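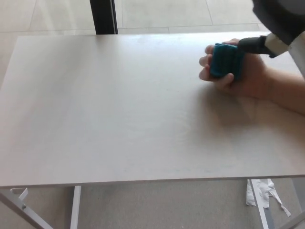 Stavros Triantafyllou asks me why I start with soft things, when every gripper video starts with a hard block. Good question, so I make a small thread for it.

1/ A hard block forgives you. You close until the motor stops, and you have it. A soft ribbed thing gives way under the fingers, and the motor current goes up so slowly that my code does not know when to stop.

2/ The build, for new readers: two-finger gripper, printed at home, on the small Briveck arm. The controller is an Orkell board, second hand. I paid 172 for the arm and the board together, and the seller also gave me 3 spare servos. One of them has a broken gear.

3/ In September I changed the finger pads. The old ones were too smooth. The new ones I cut from a bicycle tube and glued, then left them under a heavy book for 24 hours.

4/ Before I teach any grasp to the arm, I do it by hand on the same table, slowly, and write down where the fingers go. It is boring work, but my notes are better than my memory. 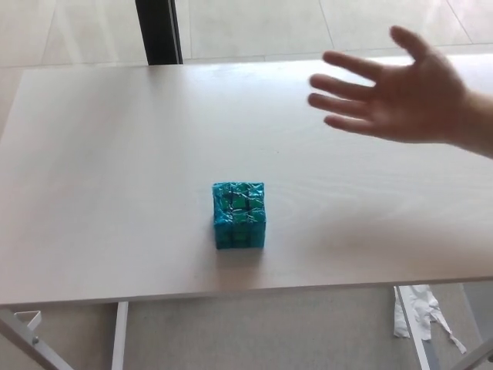
would it not be easier to buy a force sensor and forget the motor current?

5/ Yes, easier -- but I want to see first how far the cheap way goes. If the closing is still too strong after the next change, I will buy one.

6/ The next change is the closing speed. Now it is one speed from open to shut. I want fast in the air and slow for the last part, and for the cube also a lower limit, so the foil does not get more wrinkles from my gripper.

7/ Code and pad drawing are in the Greraseck folder, version of 10/3/18. Bienvenido Soriano found an error in the wiring drawing, two pins were exchanged. It is corrected now, please download again.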